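Kekis Paired Hand-Held Grippers
Teaching set for two-handed manipulation research

Kekis is a matched left and right gripper that you hold and work with directly. You do the job with your own arms, the fingers do the touching, and the recording becomes training material for a two-armed robot. It grew out of Rhonda MacDonald's work on small-drawer retrieval at the Drerkunberg lab, and we're delighted to be able to supply the same hardware to other groups.

Drawers are a lovely test. They are shallow, they stick, and a pull that's slightly off-centre will jam them - exactly the kind of thing that is hard to script and easy to show by hand.

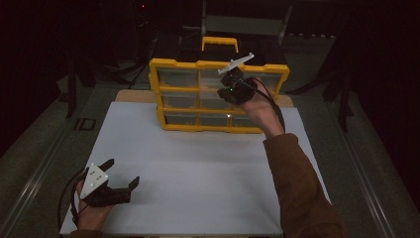

Kekis pair in use at the drawer task, one gripper in each hand.

The method is simple enough to run in an afternoon. The operator works through the task at a natural pace and each attempt is saved as one episode. For the drawer study the team kept 533 episodes from 5 operators, and a policy trained on all of them opened the requested drawer in 87 of 100 trials. With wrist views removed the figure dropped to 42, so we'd urge you not to skip them!

What the policy gets from a wrist view is the gap between the fingers and whatever lies ahead of them, all in one place.

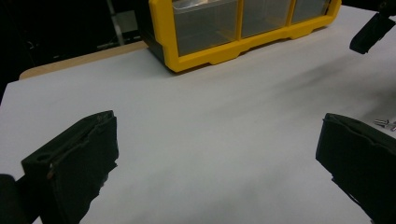

Rhonda's group also found that operators who paused briefly before closing the fingers gave cleaner episodes, and new users pick this up quickly.

In the set: left and right grippers, cables, spare fingers, Ko recording software and a printed setup guide.
Support: Stevavard workshop, by email or phone.
Page updated 4th March. The next production run is planned for October.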